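March 13, 2024

I have been meaning to write all week and kept falling asleep with the notebook on my chest, so tonight I made myself a cup of tea and sat down at the kitchen table like a grown-up.

We had the big appointment with Dr. Billeck this morning, the one I'd been dreading since before the holidays. Milo has had his new heart valve for 8 months now (July feels like somebody else's life!) and this was the echo that would say if the leak was getting any worse. He was so good, my sweet boy. He lay on his side watching his train show and only asked twice if he could have the jelly off his chest. I held his foot through the whole thing and tried to read the technician's face, and I ought to know by now that they don't give you anything.

Then we waited, and waited some more, and Milo ate every one of the crackers I had packed for the drive home. When Dr. Billeck finally came in she sat down before she said anything, and my stomach just dropped, but she was smiling. The leak is the same. Small, and the same! She wants to take him off one of the 3 medicines, the nasty one that I have to hide in applesauce, and she doesn't need to see him again until summer. If he keeps on like this the next operation won't come before 2027, and by then he'll be so much bigger and stronger. I asked her to say it again so I could write it down properly. 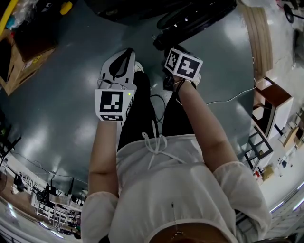

My white top with the drawstring bow, and both hands full.

I called Hường Thái from the parking garage and cried so hard she thought it was bad news, poor thing. Her little girl had the same surgery 2 years before Milo, and I don't know what I would have done without her on those nights in the ICU when the alarms kept going and I couldn't remember which ones mattered. She and Khải Trình are bringing dinner over tomorrow, the noodle soup Milo likes, and I told her not to go to any trouble and she laughed at me.

Mom wants to tell the whole church, and I said yes, go ahead, they've prayed for him enough. I still have to call the insurance people back about the February bill, and his preschool needs a new medication form with the old one crossed off. That can wait for the morning.

He's asleep now with his arm hanging off the bed and one sock on. I went in to check on him and stayed a good long while, listening to him breathe.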